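Interiors Gallery: The Main Hall at Esmont

The Esmont property was transferred to the Leung Foundation with its main hall largely in its present form. This page forms part of the Foundation's record of interior fittings, prepared under the direction of Oi-ling Tam. The notes concern the fixed furniture, the mirror and the upper level. Visitors planning to study the fittings in detail are asked to write to the Pistanell office before traveling.

The hall is finished almost entirely in white, and the record follows that scheme from the ceiling down. Railings on the upper floor are black metal and provide the strongest contrast in the room. The principal fitting is the tall curved panel with its oval mirror, entered in the inventory as item 17.
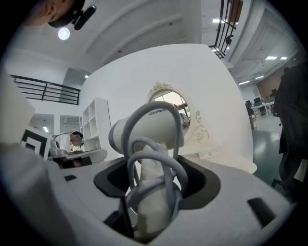 May the mirror be borrowed for exhibition?
Loans are considered once a year, in October, and requests should reach the Foundation in writing. The mirror is treated as a fixed part of the hall and has been released only twice, both times to the museum at Trurnport.

Mirror and panel. The oval mirror is set into the panel under a scrolled crest, with a relief ornament on the panel to its right. The carved frame was last cleaned by Urmas Grigaitė, whose report is held with the inventory.

Ledge. A white ledge projects from the panel below the mirror. Objects may not be placed on it during public hours.

Open shelving. The white unit to the left of the panel is divided into open cubbies. It is listed separately as item 11 – a later addition to the hall, and one that may be moved when the room is prepared for lectures.

Ceiling and lighting. The white ceiling has recessed beams and a round light. Replacement lamps are matched to the existing color before they are installed.

Upper level. Access is limited to groups of 10, accompanied by a member of staff. Bags must be left on the ground floor.

Corrections to this page should be addressed to the Pistanell office, quoting the item number.

Page last revised 01/07/2020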